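Nouvelles de l'atelier : le robot range (un peu) les papiers

Plusieurs d'entre vous m'ont écrit après la dernière lettre pour savoir où en était le grand bonhomme argenté du fond de l'atelier. Alors voilà, je prends enfin une soirée pour raconter, avec un thé à côté et les doigts encore pleins de graisse silicone (elle ne part pas, cette cochonnerie, si quelqu'un a une astuce je suis preneuse).

Pour ceux qui nous rejoignent : à Durnilham, on est une petite bande à monter un humanoïde sur notre temps libre, dans un coin de l'atelier partagé. Il s'appelle Stuvora, rapport à une étiquette trouvée au fond d'un carton de récup, et le nom est resté. Le châssis, les jambes et les bras tiennent depuis l'été dernier. En août on en était encore à se battre avec les genoux, et je garde un souvenir très net de la chaleur sous les tôles. Depuis, tout le travail s'est déplacé vers les mains.

Les mains, donc ! On en a deux, avec des doigts en métal, et c'est sur le soufflet de la paume que j'ai passé le plus de soirées. La première version était trop raide. Le pouce devait forcer contre le caoutchouc avant de forcer contre quoi que ce soit d'autre, et la commande n'y comprenait plus rien : elle croyait tenir un objet alors qu'elle pliait son propre gant. Roxana Echeverri a repris le moule en amincissant les plis du côté du pouce, là où ça travaille le plus, et en laissant le reste épais. Il a fallu 5 coulées pour en sortir une sans bulle. Les quatre autres servent de cale-porte et de repose-fer, ne les jetez pas s'il vous plaît.

Pour les essais de prise, on avait commencé comme tout le monde avec des cubes en mousse. C'est gentil, la mousse, ça pardonne tout. Du coup on est passés à des choses plates et un peu traîtres, avec du plastique brillant dessus, parce que c'est exactement le genre de truc qui traîne sur nos tables et qu'on voudrait bien voir rangé par quelqu'un d'autre que nous. 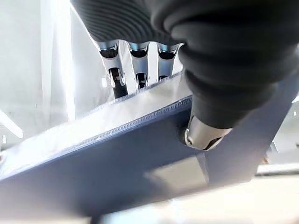 Pouce devant, doigts derrière : le panneau bleu-gris et son film transparent, pincés avec la nouvelle paume.

Le film est l'ennemi. Métal poli sur plastique lisse, vous imaginez bien... Si on serre doucement, ça glisse. Si on serre fort, ça marque, et je tiens à mes pochettes. On a fini par faire monter l'effort par petits paliers, avec une pause à chaque palier pour regarder le courant du moteur de pouce. S'il bouge encore, on attend. S'il se stabilise, on peut lever. Ça rend le geste très lent, presque cérémonieux, et Roxana trouve qu'on dirait un notaire. Sur la dernière série, on a compté 53 essais et 42 prises gardées jusqu'au bout. Je m'attendais à pire. Les ratés se ressemblent presque tous : le pouce arrive trop près du bord, l'objet pivote, et hop, par terre.

Prochaine étape pour cette partie-là, des embouts souples au bout des doigts. Kwiatkowski (la boutique de joints derrière la gare, pas la boulangerie du même nom) nous a mis de côté des chutes de silicone en plusieurs duretés. J'ai commencé à en découper, c'est moche mais ça accroche. Il faudra refaire l'étalonnage après, évidemment, puisque la pointe des doigts ne sera plus au même endroit.

L'autre chantier du moment, c'est le travail sous les meubles. L'idée vient d'une discussion un soir où on cherchait une vis tombée sous le bureau, à quatre pattes, tous avec mal au dos. Et si c'était lui qui y allait ? Bon. Sur le papier c'est une histoire de bras qui se tend. En vrai il faut que les jambes sachent où se mettre, que le poignet droit ne tape pas dans le plateau, et que la caméra de tête voie quelque chose alors que le bras lui bouche la moitié de la vue.
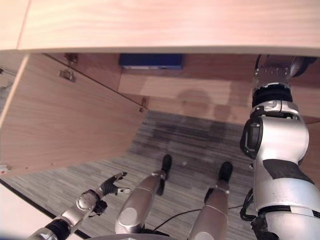
Vu par la caméra de tête : les deux jambes vers le fond du bureau, la main gauche au-dessus de la moquette et le bras droit monté jusqu'au plateau.

On voit bien le souci du bras droit, je trouve. Il prend une place folle ! Le logiciel de vision (notre bricolage maison, nom de code Wernumness, ne me demandez pas) a tendance à considérer ces gros carters brillants comme un obstacle posé là par quelqu'un. Il refuse alors de bouger le bras pour ne pas heurter... le bras. J'ai ajouté un masque calculé à partir des angles des articulations, qui retire de l'image tout ce qui appartient au robot. Ça marche assez bien pour les jambes. Pour les carters du bras c'est encore approximatif, à cause des reflets, et pour les câbles c'est zéro, vu qu'ils ne sont dans aucun modèle. Les ombres aussi l'embêtent : il prend volontiers la sienne pour un trou.

Les câbles, parlons-en. J'aimerais que tout passe à l'intérieur des segments avant l'automne, au moins du côté droit. Il y a la place dans l'avant-bras, moins au coude. Si l'un ou l'une d'entre vous a déjà fait passer un faisceau dans une articulation qui tourne sans tout cisailler au bout d'une semaine, venez boire un café, apportez vos photos et vos échecs, surtout vos échecs.

Petite liste de courses, au cas où vous videriez vos tiroirs :
de la gaine tressée noire, petit diamètre
des colliers réutilisables (les autres, on en a un seau)
un vieux tapis de souris ou deux, pour les embouts
des classeurs et pochettes plastique dont vous ne voulez plus, même abîmés

La prochaine soirée montage commence à l'heure habituelle, on s'occupera du poignet droit et de sa butée. Pas besoin de s'y connaître, il y a toujours des vis à trier et un fer qui chauffe. Garez les vélos dans la cour, s'il vous plaît, le couloir doit rester libre pour le chariot.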